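10 August 2022

Second week on the arms and my job title still says "packer," though I haven't packed anything since Monday. What I do now is set the table. Youssra Tazi hands me a sheet from Astano, I put out the cup, the cutting board and whatever else is on it, and then I stand back with my arms folded like somebody's father at a swim meet.
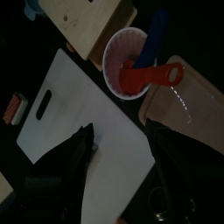 *Cutting board, cup with the two handles, tan tray. My whole morning.*

Youssra says the count stands at 1,278 tries and they want another 700 before anyone upstairs will talk about December. I asked what happens in December. She said "rollout" and went to find a stapler.

Nasr did this kind of sorting for years with a radio going and a sandwich in one hand. He's on the reset crew with me now. We used to be paid by the bin. Now it's by the hour, so I take home the same money every Friday, and I can't work out why I'm sulking over it. My back feels wonderful. I've started reading the safety binder for pleasure.

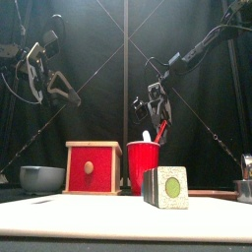 The part I miss is the arguing. On the old line you could fight for half a shift over whose elbow was in whose way. The arms have 2 elbow settings, apparently, and Climer sends a man to change them. He's very polite and you can't start anything with him.

Lunch was the leftover rice. Nasr asked if I'd sign up for the operator course, and I said I'd think about it, meaning I had already filled in the form and was embarrassed. 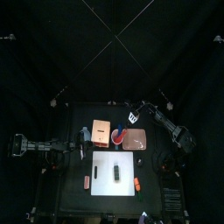 Youssra wants us to write down every time we step in to help, with the reason. I got through one page before break. Under "reason" I put "couldn't stand it" twice, and she has asked me to be more specific tomorrow. Need a new pen. Also call the dentist.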